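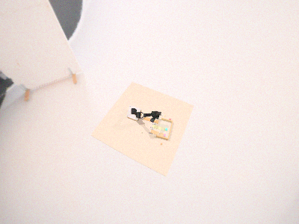
How long does it take a letter to get from Flatov to Prerkholm? In the years when the ferry still carried the mail it took 11 days, and longer than that if the ice came down early, and my grandmother, who wrote one every week of her married life, had learned to put her news together with that in mind.

She never wrote, for instance, that she had a cold. By the time her sister read it the cold would be gone, and her sister would worry over nothing, and then her sister's worried reply would arrive when my grandmother was feeling perfectly well and had forgotten the whole business. So she wrote about things that would keep. She wrote about the pear tree, and the price of wool, and what the new neighbors had done to their porch (they had painted it green, which she was against, and later came around to). She wrote about my grandfather's knees, which could be relied on to be just as bad in 11 days as they were that evening.

I know all this because I was the one who walked the letters down to the post office on Brzozowska Street the summer I was 12. My parents had sent me to Flatov in June with one suitcase and a bag of plums, most of which I ate on the train, and I had been given the letter job on my second morning there. My grandmother handed me the envelope and a coin for the stamp and a second, smaller coin for myself, and told me to go by the canal and come back by the bakery.

The post office was one room with a stove in it and a counter so high that I had to stand on my toes. The clerk was a large, slow man with a beautiful gray mustache, and he took my grandmother's letter as if it were a thing he had been waiting for since breakfast. He weighed it, although it always weighed the same. Then he turned it over and looked at the back, where she had pressed the flap down with her thumb, and he said, "Prerkholm," in a fond sort of voice, and dropped it in the sack.

I asked him once if he had ever been there. He said no, but he had a good idea of it. It was a town on a hill, he said, with a red church and a great many dogs, and the people there ate supper very late. I carried this home to my grandmother, who laughed until she had to sit down on the woodbox. Prerkholm was as flat as a plate, she told me. The church was gray. As for the dogs, she couldn't say, her sister had only ever mentioned one, and it was dead.

I was at the age when a person feels bound to set things right, and I meant to tell him the very next week. I practiced what I would say all along the canal. But when I got there he was reading the address again with his head tipped to one side, and I could see he was up there on his hill, with the dogs running about and somebody just starting to lay the table, and I bought the stamp and said thank you and went home by the bakery.

In August the replies stopped. One week went by without a letter, and then another, and my grandmother said it was the ferry, the ferry had always been a disgrace. She kept writing. She wrote on both sides of the paper now, and she made me wait in the kitchen while she finished, so that I sat there picking at the oilcloth and watching the sun move over to the stove. My grandfather went out and looked at the pear tree a good deal. The clerk weighed each envelope and didn't say "Prerkholm" anymore, only nodded at me, and once he gave me back the coin for the stamp and shut my hand around it.

Then one afternoon he came to us. I had never seen him outside the post office and hadn't thought of him as having legs, and there he was at the gate in a brown hat, out of breath, with six letters tied up in a string. They had been put in the wrong sack and had gone to Droditz, he said, all of them, and sat in a drawer there while a man was on his vacation. He had telephoned. He had telephoned Droditz twice, and paid for it himself, and he wanted my grandmother to know that it had not been the ferry.

She put the letters in her apron pocket without opening a single one. She made him come in and sit down, and she cut the plum cake that was meant for Sunday dinner and gave him the corner piece, and my grandfather brought out the little glasses. It was warm still, and we had the door open. They talked about wool, and about the porch next door, and after a while the clerk wiped his mustache and asked, a bit shyly, how things were in Prerkholm, and whether they still ate so late.

My grandmother looked at me across the table for what felt like a long time.

"Oh, terribly late," she said - and she pushed the cake toward him. "And you can't hear yourself think for the dogs."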